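Review: the Pisenance groma kit from Natent

Reproduction Roman surveying gear is a small market. Most of what is sold as a groma in museum shops is a desk ornament with four bits of string on it, too small to sight across and too light to hold still. The Pisenance is sold as a working instrument at full size, for schools, re-enactment groups and anyone running a practical unit on centuriation. I bought one at the list price of $383 with freight on top, and have been using it since December with a group that meets on a mown paddock at Dekside.

For readers who know the road network better than the tools behind it, the groma was the standard instrument for laying out straight lines and right angles. A horizontal cross is carried on a bracket at the top of a staff. A plumb line hangs from each end of the cross, and a fifth marks the centre. The operator sights across opposite cords to establish a line, then across the other pair to establish the perpendicular. There is no lens and no graduated circle. The long grids of farm boundaries still visible from the air in the Po Valley and in Tunisia were set out by people using something of this type.

What it was in detail is less certain. The metal fittings recovered at Pompeii early last century gave rise to the familiar reconstruction with an offset bracket, which lets the surveyor look past the staff. Carved representations on tombstones show the cross and staff taken apart, so they don't settle how the two were joined. Some scholars have doubted the bracket altogether. Natent has gone with the bracket, and says so on the first page of the manual, with a fair summary of the objections. I would rather have that than silence.

What is in the box

The kit arrives in one flat carton and one tube. In the carton are the cross in two halves, the bracket, five bobs, a hank of waxed linen cord and the manual, which runs to 30 pages. The staff comes in the tube in two lengths with an iron shoe. The assembled cross measures 800 mm tip to tip on my example. Cross, bracket and bobs together came to 2719 g on a kitchen scale, without the staff.

The cross is ash with brass straps over the joint. The halves meet in a halving joint that was tight enough to need a mallet and a block. The straps are pinned with supplied brass pins, and the pilot holes were drilled true on three arms out of four. On the fourth I plugged the hole with a matchstick and redrilled it. 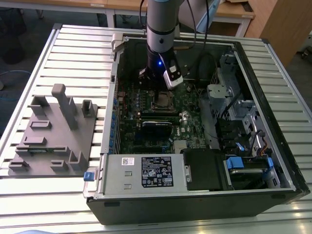

The bobs are turned brass and supplied as a set of four plus one heavier centre bob. Of the four, two were noticeably lighter than the others. It makes no difference to where a cord hangs, but the lighter bobs settle later and are the first to move in a breeze. Opposite cords should carry matched bobs, so sort them on a scale before tying on. The manual doesn't mention this.

Cord holes are lined with brass eyelets. Their inside diameter is generous for the cord supplied, and the cord can sit against either side of the hole depending on how it was last disturbed. I measured the play at a little under 2 mm. Across a baseline of 800 mm that matters, and it is the main fault in the kit. I packed the eyelets with beeswax and pierced them with a darning needle. A smaller eyelet would cost the maker nothing.

Assembly

Allow an afternoon. The sequence in the manual is correct except that step nine asks for the bracket collar to be pinned before the staff top is dressed to fit it. Read ahead and swap the two. The collar should turn on the staff with firm hand pressure and stay where it is put. Mine was stiff at first and freed up with candle wax.

Squaring the cross is left to the builder, and the manual gives two methods. The first uses a carpenter's square against the arms, which tells you about the edges of the timber and very little about the cords. The second measures the four chords between adjacent cord holes with a strip of card. If the arms are equal and all four chords are equal, the angles are right. Use the second. I got mine to within a pencil line and then pinned it. 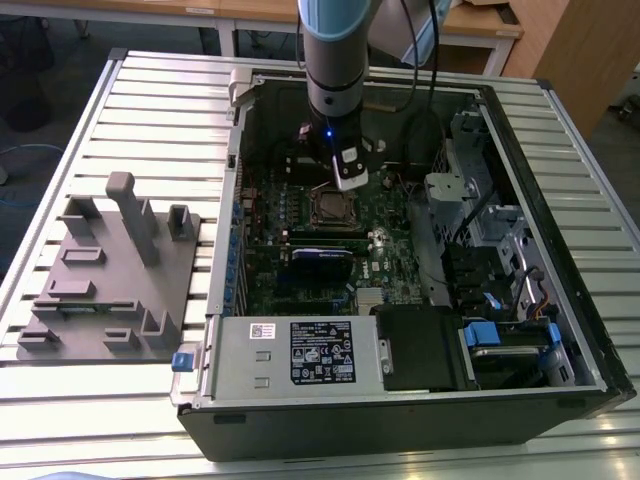 Open desktop tower on its side, with a robot arm over the motherboard.

In the field

Setting up has two parts. The shoe is driven so that the centre bob hangs over the mark, and the cross is then rotated on the collar until the sighting pair lies on the required line. Because the bracket is offset, the staff does not stand on the point being surveyed, and each adjustment of one affects the other. A practised pair can do it in a few minutes. Our first attempt took most of a morning tea.

The shoe is long enough for turf over clay. In the sandy corner of the paddock it would not hold against the turning force on the collar, and we ended up with a forked brace. Anyone working on sand should make one before going out.

Our main trial was a square with sides of one actus, taken as 120 Roman feet of 296 mm, or 35.52 m. Distances were chained with a modern tape, so that the only ancient error in the result would be the angular one. Nuwan Weerakoon sighted and Pornthip Sukprasert set the rods. Working around from the south-west corner and turning a right angle at each station, we missed the starting peg by 410 mm on the first run. After waxing the eyelets the misclosure came down to 130 mm, in still air both times. The second figure is respectable. A displacement of 3 mm between cords at opposite ends of the cross will by itself throw a line out by 133 mm over one actus, so the instrument is being asked for a good deal.

Wind is the limit. At a light breeze, enough to move leaves but not twigs, the cords wander and the sighter has to judge the middle of the swing. Above that there is no point continuing. The ancient complaint that the plumb lines were troublesome in wind, made by a Greek author arguing for a different instrument, is borne out completely. We tried sheltering the groma with a canvas screen and tried hanging the bobs in jars of water. The screen helped. The jars helped more, but five jars have to be repositioned at each station, and I know of no Roman evidence for them.

Straight lines are another matter. Extending a line by leapfrogging ranging rods, which needs only one pair of cords, gave very good results over the full length of the paddock. Rigoberto Inga checked it afterwards with a borrowed theodolite and could not separate our intermediate rods from the line by more than the thickness of a rod. For a class on road alignment the kit would be worth having for this alone.

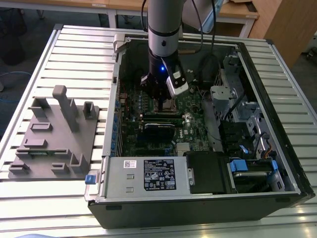
Documentation

The historical notes are better than the instructions. They distinguish between the texts of the land surveyors, which survive in a late and damaged compilation, and the archaeological material, and they are careful about dates. The section on the decumanus and cardo is sound, though it implies that the grid was normally oriented to the compass points. Plenty of surviving grids follow a road or the fall of the land, and that ought to be stated. Kanyarat Nuchit, who teaches the unit at Sangkhawat, has replaced the page with a handout of her own.

Diagrams are clear line drawings. Dimensions are given in millimetres and Roman digits, with one conversion error in the table of chain lengths.

Spares and support

I wrote to Natent regarding the mismatched bobs. Amnuay Somboon replied and sent a replacement pair, which matched each other and still did not match the first two. As opposite pairs they are now fine. Eyelets in a smaller size are not stocked. Spare cord is sold by the hank, and you will want some, as the waxed linen frays where it passes through the brass.

Durability

The ash has taken some rain with no visible movement at the joint. The finish is thin oil and should be renewed before winter. One strap pin has worked loose and been reset. The iron shoe has surface rust.

Assessment

Full size, sensible materials, an honest account of the evidence. Against that, loose eyelets, unmatched bobs and one instruction out of order. A buyer with basic woodworking tools can correct all three in an evening. A school wanting something to take out of the carton and use the same day should look elsewhere or ask whether Natent will supply it assembled, a service the price list mentions but does not cost.

Reviewed March 26, 2023. Kit purchased at full price.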